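Undon bed-making collection, pre-session checklist
Site: Furkville. Checked by Elaine Toledo. Comments by Czesław Walczak where marked CW.

1. Emergency stop reachable from both sides of the bed
Pass from the near side. From the wall side you would have to climb over the mattress, so I have written "partial".
CW: Partial is a fail. Move the button.

2. Cable clear of the floor
Pass. Taped since October. Tape is lifting at one corner, replace before the next shift.

3. Wrist camera view
Pass. Both fingertips in view, jaws open, wall visible at the far side.

4. Gripper fingers, wear and damage
Pass with comment. A thin pale scratch runs down the inner edge of the left finger where the dark coating has gone, and there are a few white specks on the same finger. Shahnaz says it makes no difference to grip. Perhaps, but I have yet to see a measurement. Run a scrap of cotton over both tips and log any snag.

5. Bed reset to start position
Sheet on, pink cushion to the left, cream pile at the far end by the wall. The sheet still has creases across the middle. The Lis instructions say "smooth", which could mean anything.
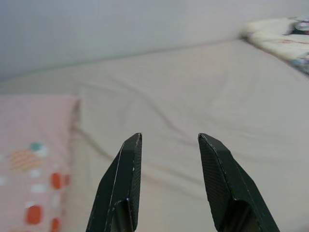 6. Variety between examples
Fail. The target is 3000 examples and we are told 2000 are done. I opened 28 of them and the cushion starts on the same side in every one. A model trained on that will learn where we put the cushion.
CW: Agreed. Goris will say the volume makes up for it – ask them how.

7. Failed attempts kept and labelled
Not shown. Eugeniusz says they are kept. I asked for the folder and got nine files, none with a label.

8. Operator breaks
Pass on paper. Sheet signed in one pen, all at 16:00.

Result: hold until items 1, 6 and 7 are closed. Item 4 to be looked at again next session.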